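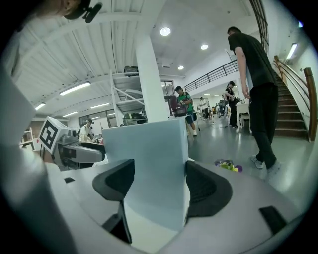 Is the Pevdale mill open day worth the drive if you don't knit?

Absolutely, and my husband (who can't tell merino from a tea towel) was the one who wanted to stay for the second tour!

We got there at half past nine in November drizzle and joined a group of 34 in the old wool store. Our guide was Zodwa Engelbrecht, who started in the spinning room at 16 and still has to shout over it. The carding machine was my favourite. Grubby clumps go in one end and a great soft grey veil rolls off the other, and the smell of lanolin gets right into your coat. I didn't mind a bit.

The dye house came next, and the colours! They dye in batches of 132 kilos, and a deep rusty orange called Gallura was draining when we walked in. Thulani Mokgethi let us feel the same yarn before and after its final wash, and I couldn't believe how much it puffed up.

Lunch was pumpkin soup and damper in the yard, $9 a bowl. Go early, the damper runs out.

The mill shop takes cards but the seconds shed is cash only. I came home with 900 grams of Gallura in odd skeins and no plan for it whatsoever. Parking is behind the Trasthorpe Road hall, and the paddock gets boggy, so wear boots. The next open day is in autumn and we've already put our names down.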